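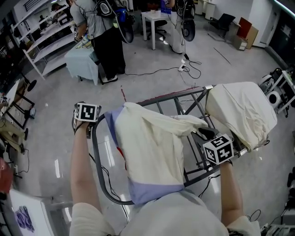 Postamik hand-held gripper kit and Iltoment arm: can it do the laundry yet?

Last updated 20 April 2025

Review by Jelle Mertens

Short answer: it can do part of the laundry, slowly, if somebody has already done that part by hand a great many times with the grippers. If you run a laundromat or a care home and want to know whether to hold off hiring, don't hold off.

The longer answer takes in two products, so I'll keep them separate. The Postamik kit is a pair of grippers that a person holds, one in each hand. You do the chore with them and the movements are recorded. The Iltoment is a two-armed bench unit that is meant to learn the chore from those recordings. They're sold by different companies and you can buy either one alone, though the Postamik is not much use without an arm of some sort at the end of it. I had both for six weeks and kept to cloth the whole time: getting it out of a basket, getting it onto a rack, taking it off again, and folding small pieces flat.

I picked cloth because it's the chore people ask me about. Dishes come second. A mug is the same shape every time you reach for it and a towel never is, and most of what follows comes back to that.

What's in the kit

Two grippers, two chargers, a hard case, a printed setup card and a licence for the recording software. The case is good. The setup card is out of date and shows a menu that has since been moved. Support answered my email the next working day and sent a new card as a PDF, which had the right menu and the wrong button colour.

Charging takes an evening. I got a full morning of work from a charge and usually part of the afternoon, with the left unit always dying before the right. I swapped hands to see if it was me. It was the gripper.

Weight is the main complaint from everyone who tried them. For the first while they feel fine. After an hour your forearms know about it, and your recordings get sloppier at about the same rate. We went to short turns and that helped more than the wrist straps did. The straps are a paid extra and I'd skip them.

The pinch itself is good. You can pick up a single layer of a tea towel if you come at it from the edge, and you can hold a wet bedsheet without it sliding. You can't feel much. With bare fingers you know straight away whether you have one layer or two, and with these you have to look. It slows people down and it changes how they work. They start lifting a corner, checking it, and putting it down again, and all of that goes into the recording as though it were part of the job.

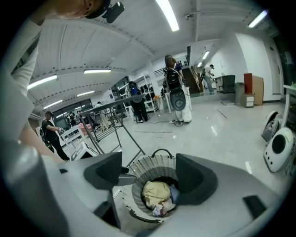

Getting things out of the basket

I expected this to be the easy one, and for a person it is. Cloths in a basket lie bunched up together, and you grab whichever is on top and pull. With the grippers it takes a bit more thought. A deep basket means you're reaching down past the rim, and a handle gets in the way of your wrist. We went with a round woven basket and I'd suggest something wider and shallower for anyone starting out.

We recorded 600 pickups. The software threw out a share of these by itself, mainly the ones where the tracking dropped, and it tells you so as you go. I appreciated that. An earlier kit I tested let you work all day and gave you the bad news in the evening.

Then the Iltoment had its turn with the same sort of basket and the same sort of cloth. Out of 71 tries it lifted exactly one item clear of the rim on 54. On most of the others it brought up two items together. A few times it closed on nothing and carried the nothing carefully over to the table, where it let go and went back for more. It doesn't check its hands. The maker says a check is coming in June.

One item at a time, more often than not, is better than what I saw from any machine when I last did this test. It's still a long way from useful in a home. A nine-year-old does it without looking up from a phone, and a nine-year-old doesn't need the basket put back on its mark between goes. Move the basket a hand's width and the Iltoment is noticeably worse. Turn the basket so the handle runs the other way and it will sometimes try to fold the handle.

The drying rack

Racks are harder than baskets for a reason I hadn't thought much about beforehand. The cloth goes over a bar, so half of it is out of sight, and whichever side you pull from, the other side follows along and catches. Two hands sort this out easily. One lifts while the other frees whatever is snagged. Recording it is no trouble at all, and the two-handed work is where the Postamik kit earns its price. Both grippers were tracked well even when they crossed over each other, provided I didn't hurry.

A covered rack gave the most trouble, meaning a large piece of cloth bunched up over the frame, which has to be drawn off a bit at a time. Big soft folds are bad for the tracking because they bury the gripper. Pull from the near side and keep your hands high. The manual has a paragraph on this, near the back, and it should be near the front.

The Iltoment can put a hand towel over a bar. It leaves it crooked, and a crooked towel still dries. It can take the same towel off if nothing else is touching it. It couldn't manage anything as large as a sheet. The arms are simply too short for it, and I don't hold that against the learning side of things. I do hold it against the brochure, which has a sheet on the cover.

Folding

Small squares only. Face cloths and napkins went well: flat on the table, corner to corner, smooth it down, once more. The machine takes its time over the smoothing and makes a decent job of it. The edges came out straighter than mine.

It needs the cloth handed to it flat, though. A crumpled piece on a work surface is where every real load starts, and the step from crumpled to flat is the one I most wanted it to do. A person gives the thing a shake. Neither gripper likes being shaken, the recordings come out as a smear, and the Iltoment has no shaking speed to speak of anyway. What you end up teaching it is a patient sort of tugging. Find an edge, pin it with one side, draw the other side out, then hunt for the next corner.
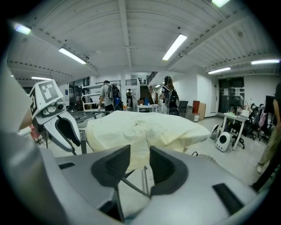 It gets there with a napkin. With a T-shirt it goes on tugging until the time limit stops it, since a sleeve looks to it like one more corner. I tried giving it shirts alone for a full week and there was some improvement toward the end, though I wouldn't swear the shirts weren't getting tidier from the way I was laying them down.

Colour matters more than it ought to. Pale cloth on a pale table lost it quite often. A dark mat underneath fixed most of that and cost very little. If you're setting up at home, buy the mat before you start.

Against the others

I've used two rivals long enough to compare. The Grurnau grippers are lighter and nicer to hold, and you could work with them all day. The pinch is weaker and they drop wet cotton. For dry goods, packing boxes or sorting parts on a shop floor, I'd take the Grurnau over the Postamik.

Shabalala sell a fixed folding machine, no arms, you feed it at one end and folded towels come out the other. It isn't clever and doesn't pretend to be. It does towels of one size, and it does them faster than a person. For a hotel or a gym that's already the answer and has been for a while. It does nothing about the basket, the rack, the odd sock or the fitted sheet, and someone stands there feeding it.

Who should buy what

Postamik kit: worth it if you have an arm already and your work needs two hands. Try it on for a full hour before you pay, because ten minutes at a demonstration table tells you nothing about your wrists. Get the spare battery. Ask for the new setup card.

Iltoment: good for teaching and for a workshop that handles small flat items in a fixed spot. I'd call it poor value for a house. It wants a table to itself, good even light, and an adult in the room, and by the time all of that is arranged the napkins could be in the drawer.

I'll run the basket test again once the June update is out and add the results under the basket heading. If the hand check works as described I'd expect fewer empty trips. I don't expect it to help with shirts.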